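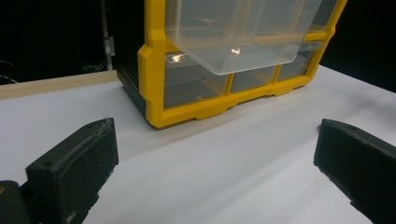
Small Parts Drawers: Sorting Notes and Contents List

Version kept by Pin-yu Tang. Last edited in July.

What this is

A list of what goes in which drawer of the yellow and black organizer, plus the label files. The drawers are clear plastic, so labels go low on the front panel where they don't hide the contents.

Files

contents.csv has one line per item type, 155 lines in all.
labels.pdf is the print sheet for plain sticker paper.
changes.txt lists moves and merges.

Columns in contents.csv

row: counted from the bottom up
drawer: counted from the left
item: short name, lower case
size: metric, blank if unknown
qty: estimate, around 200 at most for any drawer

Sorting rules

Heavy items (bolts, hinges, picture hooks) go in the bottom row. Light things go higher. Mixed screws stay out until someone has sorted them by length. Pull one drawer at a time and push it back before opening the next.

Known problems

Washers under 4 mm are all listed as one item. Berhanu Adugna's fuse list still uses the old drawer numbers.

Corrections

Send them to Pin-yu or Rungnapa Rattanakul. Give the row and drawer with the item name.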